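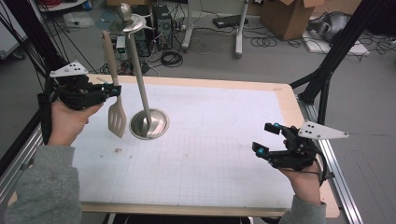
Utensil stand keeps leaning when I hang things on it
Posted by Priltholm, 28 March 2020
Print | E-mail | 7 comments | 62 shares
3 min read

I have one of those countertop utensil stands with a round stainless steel base, a tall beige rod and a metal fitting near the top with small arms to hang things from. Very top of it is an oval silver piece shaped like a spoon. The tools that came with it are beige plastic. I bought it in February to free up a drawer and I like how it looks, but it has two problems.

First, the rod leans. It stands straight when nothing is on it. When I hang the slotted spatula and the ladle on the same side, the whole rod tips over a little and the base lifts on the other side. It hasn't fallen yet but I don't trust it next to the stove.

Second, the spatula has gone a yellowish color along the slots and feels tacky even right after washing. I do them by hand with regular dish soap.

Is the stand just a bad design, or am I loading it wrong? And is there any saving the spatula or should I throw it out? I don't have wall space for a rail, so please don't suggest one.

Grondeo
34 people found this helpful

I had a stand like that for years. There are two separate things that can make it lean, so check which one you have.

Take everything off and hold the base down flat with one hand. With the other, try to wiggle the rod where it goes into the base. If it moves, the rod is loose. On mine there was a screw on the underside of the base, hidden by a round felt pad. I peeled the pad back, tightened the screw with an ordinary Phillips screwdriver and stuck the pad down again. Yours may be put together differently – some of them just thread in by hand, so try turning the rod clockwise before you peel anything. Don't force it if it stops.

If the rod is solid and the base lifts, then it's weight. My base weighed 640 grams on the kitchen scale and that isn't much for something that tall. Hang the ladle first, then whatever is next heaviest straight across from it. Light things like the spatula can go anywhere after that. When you take the ladle off to use it, take the one opposite too or move it. I got into the habit of keeping the ladle in a jar and that solved most of it.

You can also add weight. I glued a flat steel disc from the hardware store under the base and put new felt on. It raised the stand slightly and it stopped lifting.

Sticky spatula: that is old cooking oil that has set on the plastic, and dish soap alone won't shift it once it gets like that. Make a paste of baking soda and a little water, rub it on with your fingers, leave it 20 minutes and go over it with a soft brush. An old toothbrush fits in the slots. Rinse and dry. The yellow may stay, especially if you cook with turmeric or tomato. If the front edge of the blade is rough or melted I would replace it.

Mathew
5 people found this helpful

just put a wet paper towel under the base, mine doesn't move at all now. had to change it every day though

Mevix
12 people found this helpful

I wouldn't leave a wet towel under a steel base on a wood counter. I did that with a dish rack and got a gray ring I had to sand out. A piece of rubber shelf liner cut to the size of the base does the same job and stays dry. It only stops sliding, though. It won't help with tipping.

On the spatula, check what the maker says about heat before you decide. My last plastic set was only rated to 70 degrees Celsius for long contact and I was leaving it in the pan while things simmered. The edge went wavy after a couple of months. Now I use wood for anything that sits in the pan and keep the plastic one for flipping eggs.

Also move the stand away from the stove if you can. Mine used to get a greasy film on everything, including the tools I hadn't used that week – it's on the other side of the sink now and I wipe the base down when I do the counter.

Share this page | Print | E-mail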